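## 5. Recording the processor task

This section assumes the arm is bolted down, the wrist camera is streaming, and you have already recorded the memory and cable tasks in section 4. If you skipped those because processors looked more interesting, go back. A memory stick forgives you. A socket full of contact pins doesn't, and it keeps a record of every mistake.

One episode is one complete attempt: pick up, carry, line up, lower, release, back away. The learner sees only what the wrist camera sees and what the joints report. It doesn't see your face, so sighing has no effect on the data.

### 5.1 Before the first episode

1. Unplug the computer from the wall. Hold the power button for five seconds. Clip your wrist strap to bare metal on the chassis.
2. Take out all memory sticks and put them in the tray. They crowd the fingers on the approach.
3. Remove the heat sink and wipe off the old paste, from the processor too. Paste on the finger pads spreads to everything the arm touches for the rest of the day, including you.
4. Release the lever and lift the load plate until it stays open by itself.
5. Start the Lumavo recorder and choose the task **cpu_seat**. Check that the free disk space shown is at least 385 GB.
6. Set the grip force to level 2. Level 4 is for drive cages and stubborn people.

> **Caution:** Never reach into the chassis while the leader arm is live. The follower copies whatever the leader does, and a leader arm nudged by an elbow is still a leader arm.

### 5.2 The approach

Most bad episodes are bad before the processor gets anywhere near the socket. Bring it in low and slow, keep it where the wrist camera can see both the lid and the socket, and stop for a moment before you commit. That pause is worth recording. It teaches the learner that this is a place to look twice.
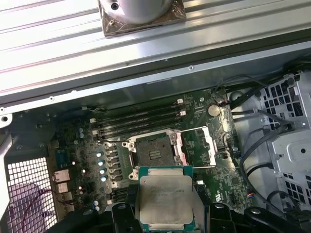
*Nadiia Sydorenko*

With the processor held short of the socket like this, check three things on the monitor before going on:

- Both fingers are on the edges of the processor, with the lid facing up.
- The load plate is open and the lever is raised, out of the path of the fingers.
- You can see the socket past the processor. If you can't, raise the wrist and tilt it back a little.

If any of these is wrong, back out along the way you came. Do not correct the grip over the pins.

### 5.3 Recording an episode

1. Place the processor on the foam pad, lid up. Move it a little between episodes, and turn it a few degrees now and then. An operator who puts it in exactly the same spot every time is training an expensive music box.
2. Press the left pedal. Wait for the tone.
3. Close the fingers on two opposite edges and lift straight up.
4. Carry the processor to the pause point described in 5.2. Hold for one full breath.
5. Move over the socket and match the corner mark on the processor to the one on the socket.
6. Lower until the processor rests in place. Don't push. If it's lined up, it drops in; if it isn't, pushing will only make the repair more educational.
7. Open the fingers, go straight up, and clear the load plate.
8. Press the left pedal again to stop.

**Note:** The arm does not close the load plate or the lever. That is a separate task, **cpu_latch**, and mixing the two in one episode confuses the learner and later the person who has to read your labels.

### 5.4 Labeling

Label each episode right after you stop it. You will not remember it after lunch.

| Label | Use when |
|---|---|
| good | Seated on the first try, no contact with the frame |
| recovered | You missed, backed off, and then seated it |
| failed | Dropped, crooked, or abandoned |
| discard | Somebody's hand, sleeve, or sandwich was in view |

Keep the recovered ones. New operators like to throw them out because they look clumsy, but a learner raised only on perfect episodes has no idea what to do when it is a millimeter off. Failed episodes are kept too, in their own folder.

> **Caution:** After any failed episode, inspect the pins with the magnifier before you record again. A bent pin means that board is retired from this task. Tag it, and send a short note to Gorazd Zupan. He will ask which episode it was, so write down the number.

### 5.5 When to stop

Take a break after five failed episodes in a row. The arm is fine. Rest your hands, check the finger pads for wear, and rerun the wrist calibration from section 2 if the picture looks shifted against the last good episode.

When you finish for the day, park the arm, close the load plate by hand, and fit the plastic socket cover. Then copy the session folder to the Skirero drive and wait for the check to pass before you clear the local disk – the recorder will let you do it in the other order without a word.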